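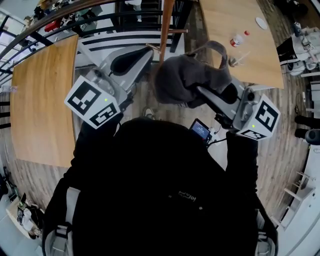

Mandale House - Rooms and Tables Team

Section 4. Clearing the upper tables and using the knit bag

This section is for the people who close the upper floor at the end of a session. It covers the wooden tables near the curved railing, the small things which stay on them, and the dark gray knit bag in which we carry these things. The lower level has its own section (Section 6) and is not repeated here.

Please read the whole section one time before you start. The first time takes around 80 minutes with the wiping. Later it goes much faster.

4.1 What you need

- The dark gray knit bag with the looped handle. It hangs on the hook behind the door of room 242.
- Two clean cloths, one for wet and one for dry.
- A tray for cups.
- A small tub for caps and lids without owner.
- The table oil from the Nistirberg tin, only in the month when the tables are oiled (April).

Note: The knit stretches. A bag that looks too small for the things on the table will often take all of them, but this is not a good reason to fill it to the top. Stop when the handle begins to pull long.

4.2 Before you touch the tables

1. Look at the floor between the tables. It is wood plank and small caps roll far on it. Pick up what you find and put it on the nearest table for now.

2. Check that nothing stands on the top step. The steps have black and white stripes so that people see the edges, and a bag or box left there hides the stripes.

3. Choose one table for sorting. We use the large one with the rounded edge, in light wood. Wipe it with the dry cloth first.

Caution: Do not put bottles or cups on the wooden handrail, even for a moment. The rail is curved and people are passing on the level below.

4.3 Bottles, caps and lids

The most common problem is a bottle that has a cap already, and another cap of the same colour beside it. We had this many times with the small bottles with red caps. Please do not guess.

1. Leave the bottle standing. Do not lay it on its side to see if it is closed.

2. Turn the cap gently to the right until it stops. Do not use force.

3. Read the label. If you can't read it, put the bottle at the back of the sorting table and write it in the book as "label not clear".

4. Take the loose cap. If there is an open bottle of the same size on the same table, try the cap on it. If there is none, the cap goes in the tub.

5. Look along the far edge of the table for lids. White round lids are easy to miss against the wall. They go in the tub too, with the flat side down.

6. Empty the tub when it is full, not every day. Jennylyn Enriquez keeps the list of lids that were asked for.

Note: Never close a bottle with a cap from another kind of bottle. It may sit well and still leak in the bag. In the last year we had to wash the bag for this more often than for any other reason.

4.4 Cups with straws

1. Lift the cup from the bottom and not by the straw.

2. If there is drink inside, carry it on the tray to the sink. Cups do not travel in the bag, full or empty.

3. Take out the straw at the sink. Straws go in the general bin. Clear cups which are not broken are rinsed and put in the rack.

4. Wipe the place where the cup was standing with the wet cloth and directly after with the dry one. Rings come quickly on the light wood.

Caution: Move every cup before you open the bag near it. The loop of the handle is wide and it catches a straw easily. Sabina Thambiah lost a full cup over the session papers in this way, and since then this caution is in the manual.

4.5 Packing the knit bag

1. Hold the bag up by the two sides of the opening and let it fall open. Shake it once over the floor and not over the table.

2. Check the handle where it joins the bag. If you see a thread standing out, do not cut it. Push it to the inside and write it in the book.

3. Put heavy things first: closed bottles, standing, with caps up.

4. Put soft things between the bottles. A folded dry cloth is enough.

5. Put flat things along the side. No pens without a cap, no scissors, nothing with a point. A point goes through the knit and the hole becomes bigger each week.

6. Bring the handle up and lift the bag a little above the table - two or three fingers is enough. If it leans strongly to one side, put it down and move the bottles.

7. Carry it with one hand on the handle and the other hand under the bottom.

Note: The bag is not for the stairs when it is full. For the lower level, make two trips or ask for the box with the lid.

4.6 Finishing the tables

1. Wipe both tables in the direction of the grain.

2. Pass the dry cloth along the rounded edge of the large table. Sticky marks stay there more than on the top.

3. Check the shelf unit with the white slats. Things may stay on it if they have a name on them. The others go on the sorting table with a paper saying the date.

4. Close the windows when the weather is bad. The dark frames swell a little in the wet months, so push at the middle and not at the corner.

5. Hang the bag back on its hook, empty. If it is damp, hang it inside out.

4.7 Washing the bag

Wash by hand in cool water with a little soap. Do not wring. Press it between two towels and lay it flat, with the handle folded in and not hanging over an edge, or the loop will dry longer than before. It needs one full night. There is a second bag from Kruger in the same room for these days. It is smaller and the handle is short, so pack less.

4.8 When something is not in this section

Write it in the book with your name and the table where you found it. Noel Sison reads the book in the morning. For spills on the floor boards larger than a plate, call extension 130 and keep people on the other side of the table until it is dry. Do not use the Tilthorpe floor spray on the tables, also not diluted.

Changes to this section since the last print: step 2 in 4.5 is new, 4.7 was moved from Section 5, and the note about stairs was made shorter.

Mandale House, Rooms and Tables Team | Room 242 | Ext. 99 | Section 4 revised December 16, 2023 | © Mandale House | Back to top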